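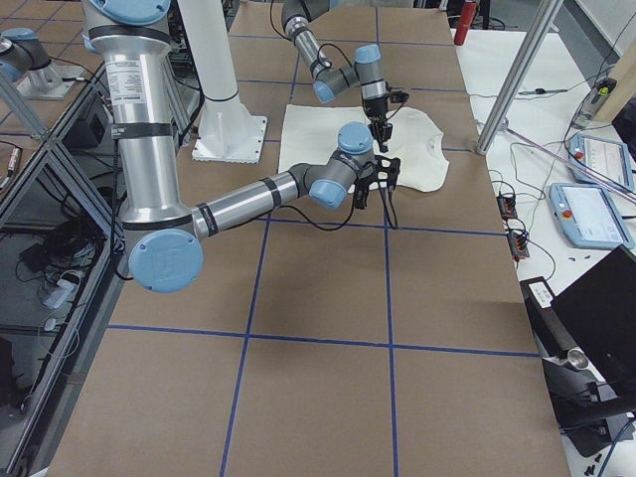

Can a robot do the laundry yet?

Wojciech Krajewska has folded more T-shirts than anyone I've met, and he has watched robots try it far more often than that. He runs the fabric handling team at Sarnadon, in a former print shop on the edge of Murstead, and when I asked him whether machines can do chores yet he laughed and said, "Which chore, and how tidy do you want it?"

That turned out to be a good question. His team has logged 3,795 folding attempts with two arms working together on plain shirts. Of the last 484, he counts 6 in every 10 as good enough to put in a drawer. The rest end up lopsided, bunched at the hem or dropped.

"People hear that and look a bit sorry for me," he says. "But I'm thrilled! When we started, the arms couldn't pick up one layer of cotton without grabbing the one underneath. A sleeve is a terrible thing to hold. It has no fixed shape, and the second you touch it, it's a different sleeve."

Starting from a shirt laid out flat is the easy version, and Krajewska is quick to say so. Pulling one out of a full basket, finding the collar and getting it flat is still mostly a job for people. He thinks that part is harder than the fold itself, and it's where his team spends its mornings now.

Why two arms? "Try folding a shirt with one hand," he says. I did try it, at home, and I take his point. The trouble is that both hands have to agree. If one pulls a little early the cloth skews, and everything after that is a rescue.

Before Sarnadon he spent years at Benedetti, a commercial laundry, fixing the big machines that iron sheets. Those are very fast and very fussy, he says, and somebody still has to feed them the corners. He'd like to see arms take over that feeding work first, well before anyone puts a pair in a kitchen. A small hotel supplier called Vamolmont has asked for a trial with hand towels, which he calls "the friendliest fabric there is - square, thick, and all the same."

And shops? He can picture a back room where arms refold returned shirts overnight, when a slow pace doesn't matter much. The shop floor is another story, with customers reaching in and hangers everywhere.

I asked what he wants next. Hoodies, he said, right away. The team has tried them 1,833 times, and he describes the results as "mostly soup." The hood flops over whatever you just did, and the pocket catches a finger.

"We had a lovely one in December, though," he says. "Hood tucked in, sleeves flat. I still have it on my shelf. I won't let anybody wear it."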